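The planner is not stuck, it is thinking

I have spent most of January arguing with a piece of software about where a stick of memory is. The software is called Trultus, it is our task planner, and I wrote a good two thirds of it, so I have only myself to argue with when it gets sullen.

The job sounds small. Take a RAM stick, carry it over to an old desktop lying on its side, line it up with a slot, push. My nephew can do this. He can also do it while eating a sandwich, and he has never once asked me to publish a transform between his elbow and the motherboard.

Trultus splits the job into steps, and each step has a condition that has to hold before the next one is allowed to start. "Part is in gripper" is one of those. For a long time it was a plain yes or no, worked out from finger width, and it was wrong in a very confident way. The fingers would close on a stick by one corner, the width would look fine, and off we went to the slot with a part tilted like a picture frame in a cheap hotel. The push step would then see a force spike, decide it had arrived, and report success. I have a log with 60 successes in it and I would not want to boot any of the computers involved.

So I rewrote the condition. Now it wants the finger width, plus a pose from the camera, plus some agreement between the two, and if they disagree it backs off and looks again.

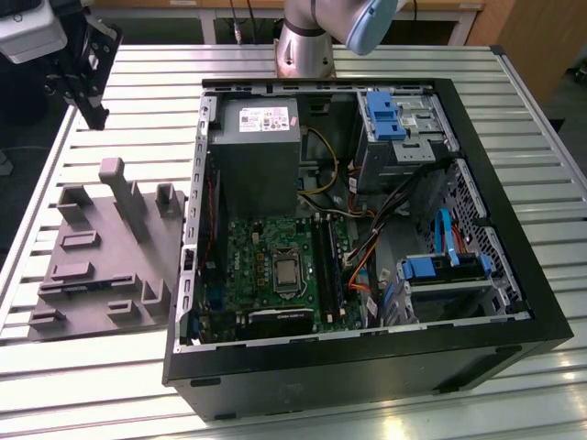
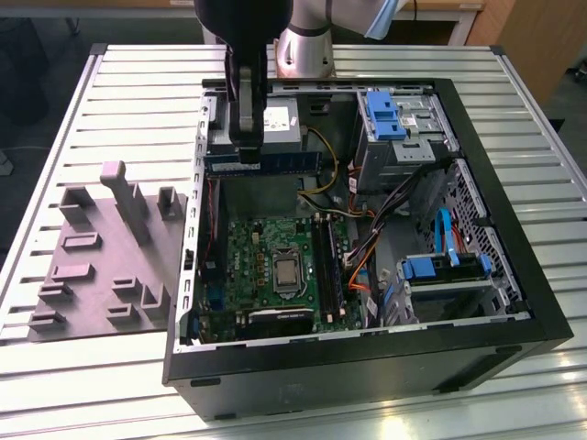 The looking again is where most of my week went. Our pose estimator, Flillex, matches edges, and it adores long straight ones. Now think about what a table made of parallel aluminum slats has to offer a program with that kind of taste. It found memory modules all over the table. It found one along the rim of the case. With the confidence threshold turned down to where I had left it on Friday (I was tired, and wanted to go home having seen something green on the screen), it would have found one in my coffee.

Grażyna Zieliński, who owns the perception side and has more patience than I do, suggested the thing I should have started with: stop searching everywhere. The arm knows where its own fingers are. If the part is in the gripper, it's near the fingers, so crop to that and throw out the rest. It took her an afternoon. It took me another day to find out that the crop was lagging the arm by 200 milliseconds, so that during a move we were carefully examining the place where the gripper used to be.

The fix for that one was a single line, a timestamp I was filling in when the message got sent instead of when the picture got taken. I found a comment next to it, in my own style, saying "close enough for now."

Then there's the push. I no longer trust one force spike to mean anything. The controller now presses down, watches how far the stick has traveled, and wants both numbers to make sense together. If the force climbs early, it stops, lifts, shifts a little and tries again, in a small spiral. The spiral is capped, after an early version kept hunting through lunch. I set the cap at 100 tries, and of course the first real run I watched gave up with a message about attempt 101, so there is also an off-by-one in there that I have written on a sticky note and will get to.

Next up is moving all these conditions out of the code and into a config file, so that changing a threshold doesn't mean a rebuild. I said the same thing last year and got as far as naming the file. It's still in the repo, and it has a very nice header.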